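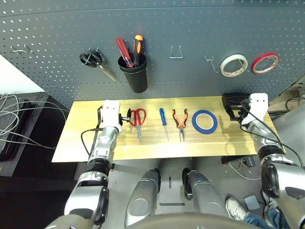
关于我们

乌勒姆机器人社(Ullham)是一个面向中学生的课外机器人社团,开设在费勒姆综合中学(Fellham)技术楼一层。社团全年活动,接收初二至高三的学生,不要求有编程或机械基础。本页介绍社团的来历、课程安排、正在做的项目、参赛情况和报名办法。

社团的来历

社团最早是技术课下面的一个兴趣小组,用的是小型轮式车,主要内容是循线和避障。几届学生做下来,循线车的题目做得差不多了,有几位高年级学生提出想做机械臂。学校当时没有这方面的设备,小组就用舵机和切割板材自己做了一条三关节的臂,能把乒乓球从一个杯子夹到另一个杯子里,成功率不高,但这条臂后来成了社团的第一件教具,现在还放在楼道的玻璃柜里。

小组改为社团以后,活动从每周一次增加到每周两次,课程也从“跟着图纸搭”改成按项目走。社团名称沿用了当年第一支参赛队的队名。学校所在的街区与队名没有关系,经常有家长问起,这里一并说明。

我们在做什么

目前社团的主项目叫“卡尔卡诺工作台”(Carkano),做的是双臂机器人的桌面整理。任务说起来很简单:木板上放着剪刀、螺丝刀、钳子、胶带卷这一类常用工具,机器人用两只夹爪把它们一件一件拿起来,放到指定的位置,或者挂回洞洞板上。

选这些工具,是因为它们的形状差别大。胶带卷平放时矮而宽,夹爪可以从外侧夹,也可以伸进中间的孔里撑开。小螺丝刀细,手柄是圆的,夹偏一点就会滚。剪刀的问题在手柄的两个环,夹住一个环提起来,刀身会摆动,要等它停下来才能往钩子上挂。钳子比较重,夹的位置离重心远了,提起来以后会下垂。学生在纸上画受力图的时候往往觉得不难,上了台才发现要考虑的东西很多。

挂回洞洞板是项目里最难的一步。钩子是金属丝弯的,工具上的孔必须对准钩子的前端,再往里送,最后放低。三段动作里任何一段偏了,工具就会掉下来。本学年的目标是先把胶带卷挂稳,再做剪刀。螺丝刀插进杯架的动作放到下学期。

项目分为四个小组。

机械组负责夹爪、支架和工作台。夹爪的指尖垫片由学生自己设计和打印,换过好几种纹路。工作台的木板和洞洞板也归这一组维护,钩子的位置每次调整后要在图上登记。

电控组负责走线、供电和接口板。这一组的工作不太显眼,但上台前的检查由他们签字,签字之前其他组不能通电。新社员进电控组,先学压线和量通断,再学看电路图。

程序组写动作流程和识别部分。动作分两种做法,一种是逐点示教,由学生把手臂带到位置再记录下来;另一种是遥操作采集示范,之后用示范数据训练模型。第一种做法适合入门,第二种由高年级学生带着做。

记录组负责实验日志。每次试验都要写明日期、工具摆放、使用的程序版本、结果和失败的原因。失败的原因不能只写“没夹住”,要写清楚是没有对准、夹力不够、夹住后滑脱,还是路径上碰到了别的东西。日志不打分,但期末答辩时会用到。

课程安排

社团课程分三个阶段,每个阶段为一个学期。时间表由学校统一发布,遇到考试周停课一次,不另补。

第一阶段:基础。内容包括工具的使用、测量、简单的机械传动、电路常识和Python入门。学生在这一阶段不接触双臂平台,用的是桌面小臂。阶段末每人独立完成一个抓放任务:从固定位置拿起一个木块,放进盒子。

第二阶段:项目。学生分入四个组,跟着高年级社员参与工作台项目。每个学生至少要换一次组,不能整个学期只写程序或者只做机械。换组的时间由学生自己和组长商量。

第三阶段:自选课题。学生两到三人一组提出课题,写开题报告,讲清楚要解决的问题、需要的设备和怎样判断做成了。上一届的课题有“用一只手臂扶住、另一只手臂拧紧螺丝”“胶带卷的颜色识别”“在光线变化下识别银色工具”等。最后一个课题没有做完,由本届学生接着做。

每次活动时长为两小时。前半段讲解和布置,后半段上台操作。没有轮到上台的学生在旁边做日志整理、零件打印或者仿真。

一次普通的活动课

常有家长想知道孩子在社团里具体做些什么,下面按顺序写一次普通的活动课。

学生到齐后先领任务单。任务单上写着本次要摆哪些工具、放在哪个位置、试多少轮。电控组检查线缆和急停按钮,记录组在白板上抄下程序版本号。组长确认手臂活动范围内没有人以后,才可以上电。

上电后先走一遍空动作,板上不放工具,只看手臂的路径。路径没有问题,再按照任务单把工具摆好。摆放由一名学生完成,另一名学生对照任务单复核。每一轮结束后,工具都恢复到原来的位置。

试验中出现失败,不立刻改程序。要求是同样的摆放再试两轮,看失败能不能重复出现。能重复的问题交给对应的小组处理,不能重复的问题先记在日志里。有的学生刚来时很不习惯这条规定,总想马上改一个参数试试看,过一段时间就明白了:连着改几个参数,最后并不知道是哪一个起了作用。

课程最后一刻钟用来收拾。手臂回到停放姿态后断电,工具归位,地面检查一遍,记录组收齐日志。

设备与场地

活动室分为加工区、装配区和测试区。加工区有两台三维打印机、一台小型台钻和手工工具。装配区是长桌,配有烙铁和万用表。测试区放双臂平台和工作台,地面用胶带做了定位标记,平台和工作台的相对位置以标记为准。移动过工作台的人要负责把它复位,否则之前示教的点位全部要重新校准。

双臂平台由学校购置,日常保养由社团承担。夹爪、支架和部分线束是历届学生制作的。图纸和程序放在社团的共享目录里,社员毕业以后仍可以查看。

参加比赛

社团每年参加斯托克利桌面操作赛(Stöckli)。这项比赛面向中学生队伍,满分100分,由三部分组成:现场任务、工程日志和口头答辩。现场任务的工具种类在赛前公布,摆放位置当天抽签决定,所以只背点位的队伍很难拿到高分。

上一届比赛,社团派出一支队伍,现场任务在规定的60分钟内完成了抓取和归位部分,悬挂部分只完成了一件。工程日志得到评委的肯定,答辩中被问到夹力是怎样确定的,学生回答得不够清楚。赛后我们在第二阶段课程里增加了夹力测量的内容,用弹簧秤和不同的垫片做对比,每个学生都要动手测一遍。

本届比赛定在11月举行。参赛队员从第二、第三阶段的社员中产生,先自愿报名,再由四个小组各推荐人选。没有入选的社员可以作为技术支持随队,也可以留在学校参加同步测试。

参赛不是入社的义务。每年都有社员一次比赛也不参加,只做自己的课题,我们对此没有意见。

安全规定

以下规定对所有社员有效,来访者也需要遵守。

手臂通电期间,任何人不得把手伸进工作台范围。需要调整工具时,先暂停,由组长确认后再靠近。

每次上电必须有一名学生专门看管急停按钮,看管期间不做其他事情。

进入测试区穿包住脚面的平底鞋,长发扎起,不戴围巾和垂下来的挂绳。

剪刀、钳子等工具使用后放回原处。刀口损坏的工具交给机械组,不要自行处理。

充电和焊接必须有指导教师在场。

违反前两条规定的,当次活动停止操作,改为旁观。

报名与费用

社团每学年招新一次,学期中不插班。报名人数超过名额时抽签,不进行笔试。我们会和每位报名的学生做一次简短的谈话,了解想做什么、每周能否保证两次到场。谈话不影响抽签结果。

每学期材料费为99元,用于打印耗材、线材、垫片和易损件,学期末公布使用明细,结余转入下一学期。工具和平台由社团提供,学生不需要自己购买套件,也不必自带电脑。参加比赛的交通和食宿费用另行通知,家庭有困难的可以向指导教师申请减免,申请内容不公开。

除学校拨款外,社团每学年可以支配2000元的项目经费,由第三阶段的课题组提出申请。申请书写明买什么、做什么用、有没有替代办法,一页纸即可。

常见问题

没学过编程可以参加吗?可以。第一阶段从头讲起。已经学过的学生同样要上第一阶段,其中的工具使用和测量部分不能免修。

会不会影响功课?每周两次活动,课后没有书面作业。比赛前会加练,加练自愿参加。

能不能把作品带回家?第一阶段做的小木件和打印件可以带走,平台上的零件不可以。

家长可以参观吗?每学期有一次开放活动,其他时间请先与指导教师预约。参观者站在测试区黄线以外。

其他学校的学生可以加入吗?目前名额只面向本校。外校的社团如果想交流工作台的做法,可以来信索取图纸和任务单,我们不收费,只希望使用之后把发现的问题告诉我们。

联系我们

地点:费勒姆综合中学技术楼一层,活动室门口有社团标牌。

来信请交技术楼收发处,注明“乌勒姆机器人社收”。关于报名、参观和图纸的来信由指导教师统一回复,假期期间回复会慢一些。

本页更新于2025年9月23日。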